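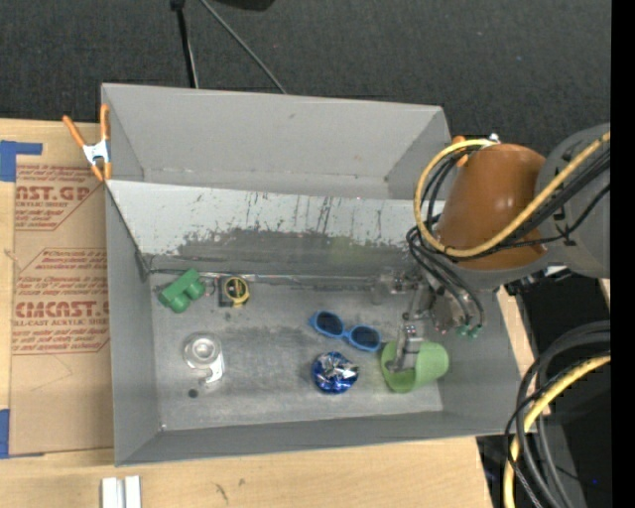
Chapter 8: What Is a Measurement Worth?

Print this page | E-mail this page

Most people trust a number more than they should. A label says 500 grams, and we picture 500 grams, though the bag on your kitchen scale may well read 490. Which one is wrong? Maybe both. Surfaces keep a rougher kind of record, like the wide dark band of scuffs and scratches on the sloping wall of a gray bin, and people are quick to read a history into marks like those. Be slow to. A scratch has no date on it.

In this chapter we weigh the same bag of Guthrie flour on 2 scales, a Bison and a Tenel, and argue over the gap. The makers of both claim accuracy. I would ask how they checked, and against what. Keep your notes from September handy.

Print this page | E-mail this page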